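Call for Participants: Student Project "Drultberg Table", Robot Manipulation Group

The Drultberg student project is looking for 4 new members for the coming semester. We are teaching a robot arm to sort toy food on a table, and in July we will take part in the Bonitz student competition with it.

Students of all departments are welcome. You do not need to have worked with a robot before. Basic knowledge of Python is necessary, and some experience with Linux is a plus.

What you will do

You will learn to guide the arm by hand control and to record demonstrations. The team has set the goal of 1000 good recordings before the competition, with fruits and vegetables placed differently each time. Later you will help to train the model and to test it. In our tests the banana is still more difficult than the apple, so we begin the practice of every new member with it. 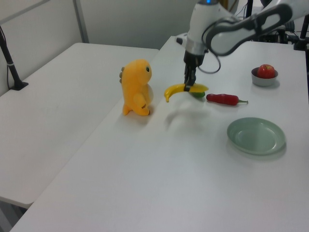

What we expect

Please plan 4 hours per week in the laboratory, and 20 hours in total for the preparation of the competition. Who joins must also attend the safety introduction, which takes 80 minutes.

What we offer

Credit points as an elective project, a key card for the laboratory, and the travel costs to Bonitz, which are covered by our sponsor Claker.

How to apply

Write a short letter of half a page in English and leave it in the project mailbox at the Chien building, ground floor, until the end of the month. Please mention which afternoons you are free.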